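The winter market of Prarnasberg

When I moved to Prarnasberg, I thought that in November the town would go to sleep. The summer guests are gone, the lake boats stand under covers, and after four o'clock the main street is dark. But in this month the people here begin to cook for the winter market, and I have never seen so many lights on in kitchens so late.

The market is small. It has one row of stalls behind the church, and most of them sell food that was made at home. Prarnasberg has 3,000 inhabitants, and I believe that each of them has an opinion about quince paste.

I learned to make it from Marleny Ticona, who came here from Peru and worked many years in the bakery Leitner. She was the first foreigner to have a stall, and she told me the older women tasted her paste with very serious faces. The next year two of them asked for the recipe. She gave it to them, but without the lime.

Her method is slow. She wipes the fuzz from the fruit, cooks it whole until the skin opens, and lets it rest in its water overnight. The next day she presses it through a sieve and weighs it. For 1,000 grams of pulp she takes 600 grams of sugar, which the neighbors find too little. Then comes the stirring, in a wide pot, until the spoon leaves a road on the bottom. My arm hurt for two days.

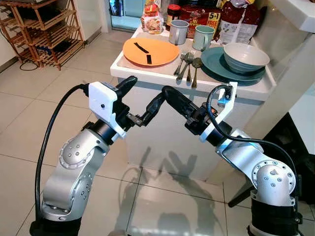 The paste has to dry for a week in a cool room. Marleny puts it on top of her wardrobe, under a cotton cloth, and turns it every evening before she goes to bed. I tried the cellar and it was too damp there, so I lost one tray to mold.

On the market evening we sold everything before seven. A man from the next valley bought the last four pieces and asked if we would have more at Easter. Marleny said no, at Easter there are no quinces, and she began to fold the tablecloth.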